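Reading time: 5 minutes

Bastow Oral History and Songbook Project: progress report to the Dunstan Fund, September

Dear all at the fund,

We're past the halfway mark and I have a lot to tell you, so please forgive the length. The short version is that the recordings are nearly all done, the songbook has grown, and the money is sitting about where we said it would. The long version is much more fun!

Recordings

When we applied, we said we'd record former mill families in Bastow and along the Parkier road, concentrating on the songs people sang at work, at home and on the ferry. We have now finished 11 long interviews. Each one runs over two sittings, the first for talk and the second for singing, and that split has been the best decision we made. People go home after the first sitting and the songs start coming back to them. One woman rang me at 6 am with a verse she hadn't thought of since she was a girl, and I took it down in my dressing gown on the back of the rates notice.

Osamu Ishida has done all the sound. He's moved from the lapel microphones in our original budget to a single stereo pair on a low stand, which picks up the room as well as the voice. You can hear kettles and magpies and, in one case, a very long argument about whether a chorus goes up or down at the end. I love that argument and we're keeping the whole of it.

The interviews in the Parkier direction have been slower. Two families asked to hear finished recordings from Bastow before they agreed, so we drove out with a speaker and played them a few over lunch. Both have since said yes and are pencilled in for next month.

Transcription

Transcribing is the part that keeps me up at night, in a good way. We're at 1047 pages of typed transcript, with every page checked once against the sound. A second check is under way. We follow the speaker's own grammar and leave repetitions in, and we've settled on plain square brackets for laughter and for words we can't make out. Place names have needed the most care. "Fladuten" turned up in the first interview as the name of a paddock, in another as a dance, and in a third as the paddock where the dance was held, so I've given it a page of its own in the notes.

Masanobu Nomura is setting the tunes. He works from the recording without looking at any printed version, then compares afterwards, and where a singer's tune differs from the published one he keeps the singer's. Some of these differences are gorgeous. The local version of the washing-day song drops a whole beat before the last line, every singer does it, and once you've heard it that way the ordinary version sounds as if it's dawdling.

The songbook

We promised a booklet of songs with tunes, words and a paragraph on each singer. It has turned into a proper book, still stapled, but thicker, and arranged by the time of day a song was sung. Morning songs come first (mostly walking to work, a few for lighting the stove), then the mill, then the trip home, then kitchen and bedtime. I was nervous about this order as it splits up some singers' pieces, but the families we've shown it to went straight to their own part of the day and started humming, which settled it for me.

Household songs have been the big surprise. We'd expected the mill songs to carry the book and budgeted our time that way. In fact the richest material is domestic: songs for kneading, for plaiting hair, for folding sheets with someone at the other end, for bringing things in before the rain. They're short, often only four lines, and people tend to apologise for them before singing.

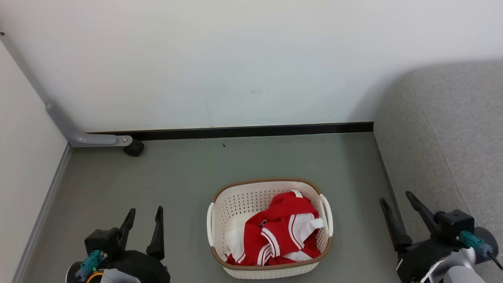

Several of them were never sung all the way through by one person. The first voice took a line, whoever was in the next room took the second, and so on through the house. Masanobu has come up with a neat way of printing this, with the second voice set slightly in from the margin, and we tried it on a test page with the singing group at Dunstan. They had it working by the second go, with half of them standing in the corridor. I wish you'd been there!

Schools

The two pilot sessions at Bastow school have both happened. The first was too much talking from me. For the second we cut my introduction down to a minute, played a recording straight off and asked the children to work out what job the singer was doing. Guesses included rowing, sawing and brushing a horse (it was scrubbing a step). The teacher has asked for a third session and I'd very much like to say yes. It would come out of the travel line, where we have a bit to spare.

Money

Spending is on track overall. Sound equipment came in under budget thanks to Osamu's simpler set-up. Printing will come in over, as the book is longer and the paper we were first quoted for is no longer stocked. I'd like your permission to shift the equipment saving across to printing. A full statement is attached separately, with receipts in the order of the budget lines.

What's still to do

The remaining Parkier interviews, the second transcript check, the singers' paragraphs (each singer reads and approves their own before it goes in) and the index of first lines, which I've been putting off. The launch is planned for the Bastow hall, in the afternoon so that the older singers can get home in daylight. Three of them have already told me which chair they want.

One question for you. A few families would like their recordings kept for listening in person only, with no copy online. I've told them that's fine by us and I believe it's within the agreement, but could you confirm in writing so I can pass it on?

With warm thanks, and a tune stuck in my head,
The project coordinator, Bastow Oral History and Songbook Project

Related items
Singing on the ferry: notes from our first interviews
How we transcribe: a short guide for helpers
Fladuten: a paddock, a dance and a page of notes
Dunstan singing group: term dates

This site uses cookies to remember your preferences. By continuing to browse you agree to our use of cookies.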